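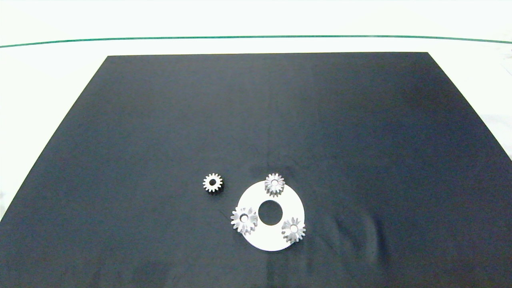

Planetary Gear Kits: Your Questions

3 min read

What is a planetary gear set, anyway?
It's a little solar system of gears! A sun gear sits in the center, planet gears travel around it, and a toothed ring wraps the outside. The Trinthorpe kit uses three planets, and watching them all roll together for the first time is a real treat.

Do I need any experience?
Nope. Most beginners finish in some 20 minutes, and plenty of people take it apart and start again right away (we do too).

What should I work on?
A dark mat on a bright table. Small silver gears show up beautifully against black, and they don't skitter off when you bump one.

Where do the planet gears go?
Space them evenly around the hole in the carrier plate. Their teeth should reach a bit past the rim -- that's how they meet the ring gear.

It binds when I turn it. Help!
Lift one planet, turn it by a single tooth, and set it back down. If it still sticks, check the bores for lint.

Should I grease it?
A tiny dab of light grease is plenty. Try it dry first, though -- the sound is lovely.

Can I mix in gears from the Samonte kit?
Sadly, no. The teeth are a different size and won't mesh.

Related
Sun, Planet, Ring: Which One Should You Hold Still?
Samonte Kit FAQ
7 Easy Gear Projects for a Rainy October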